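The Ring Run

At Dovden, a student robotics club is teaching machines to pick up the things that give them the most trouble
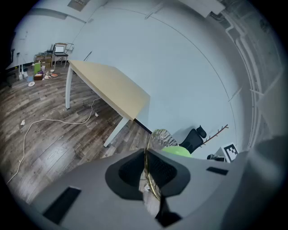 A thin gold-colored ring in the jaw of the hand-held gripper, in the club's room at Dovden.

Kiros Asfaw wants the ring back where it started, and he wants it there in one smooth motion. "Slower on the close," he calls across the room, and the student holding the gripper lets out a breath and begins again. Reach, close, lift, carry, lower, open. Then the whole thing over, from a slightly different spot.

It is a little after four in the afternoon and the Dovden robotics club is on what its members call the ring run. They love it and they complain about it, often in the same sentence. By the end of May they want 2000 clean demonstrations of small household objects being picked up and put down by hand, every one of them recorded from the gripper's own point of view. Those recordings will train the arm they are taking to the Bomness Challenge, a regional contest for student teams where the objects are handed over on the morning of the event and there is no time to write special code for any of them.

The club has six members this year, and only two of them had ever touched a robot before they joined. That is part of the fun of visiting! One came over from the theater program, where she built sets. Another signed up because his roommate did, and then the roommate quit and he stayed. They argue about everything: how fast a wrist should turn, whether a missed grab should be thrown out or kept, who left the last battery flat.

The ring was Asfaw's idea. He has coached the club for five years, and he has a soft spot for objects that look easy. A block is forgiving – you can be sloppy on nearly every side of it and still come away holding a block. A thin, shiny loop gives you very little to hold, and it looks different every time the light hits it. Last year's arm, which the students named Baloch, could stack cups all day and then fell to pieces over a key ring. The team finished well down the table at Bomness and talked about that key ring the entire ride home.

So this year they started with the hard stuff. The new arm is called Trarel, and when I saw it tested on an early batch of recordings it reached out, hesitated, nudged the ring a little to the left and picked it up. The cheer could have been heard in the parking lot. On the next try it closed on thin air, and there was a groan of equal size, and then everyone crowded around the laptop to find out why.

What struck me most was how physical the work is. I had pictured people typing. There is plenty of that, mostly late in the evening, but the heart of the project is in the hands. After an hour you can tell the students apart by how they move. One swoops in from above. One creeps up from the side as if the ring might bolt. Asfaw likes the variety and tells them not to copy one another, on the theory that an arm raised on a single style will be lost the first time something is out of place.

He let me try. My first grab sent the ring skidding, my second pinched it at a bad angle, and on my third I got it up and across and felt ridiculously proud of myself. The student keeping the log played it back, thought it over and marked it as usable.

She had 97 on the sheet for the afternoon by then, mine included, and was already waving the next person up.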